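Josby council sets new labelling rule for reclaimed timber tabletops

Sellers have until December to comply
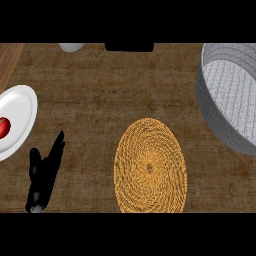

Piroska Vass told the council's evening session that the rule should have covered offcuts and shelving as well, and that buyers would go on assuming an old surface was safe for food if the seller kept quiet about the finish. Her written submission asked for the scope to be widened at the first review.

The rule, adopted shortly after 8 p.m., applies to any table, bench or counter sold in Josby with a top made wholly or partly from reclaimed timber. Each piece must carry a fixed label on the underside giving the source of the timber, if known, the type of finish, and whether the surface has been tested for lead. Where the source is not known, the label must say so. A paper tag will not be accepted.

Testing itself stays optional. A seller who chooses not to test must print the words "not tested for lead" in letters at least five millimetres high. The draft had called for mandatory testing of all tops older than 50 years, but that clause was dropped after dealers said the age of salvaged boards could seldom be shown on paper.

Kristóf Rácz, speaking for the Tangate workshops, said a surface swab and laboratory report cost his members $60 per piece, with results back in 21 days. He said the cost was manageable on a dining table and hard to recover on a small side table. The workshops had asked for batch testing, under which one report would cover all boards taken from the same building. The council agreed to this, provided the boards are stored together and logged on arrival.

Finishes are grouped under four headings: oil, wax, film-forming varnish, and none. Tops in the last group must also carry a notice that the timber will absorb liquids and should be covered before food is placed directly on it. Worn areas on a varnished top do not change its heading, although a seller must note any bare patch larger than a hand.

Private sales between households are exempt, as are auctions of deceased estates. Market stalls are not. Győző Bognár had sought an exemption for stallholders with fewer than ten pieces a year, and the motion was lost on a show of hands.

The council's licensing office estimates that about 120 businesses will be affected, most of them in the Zendon industrial area. Inspections will be carried out during existing licence visits, with a written warning for a first breach. The schedule of fines for later breaches is still being drafted.

Label templates can be collected from the licensing counter between 9 a.m. and 4 p.m.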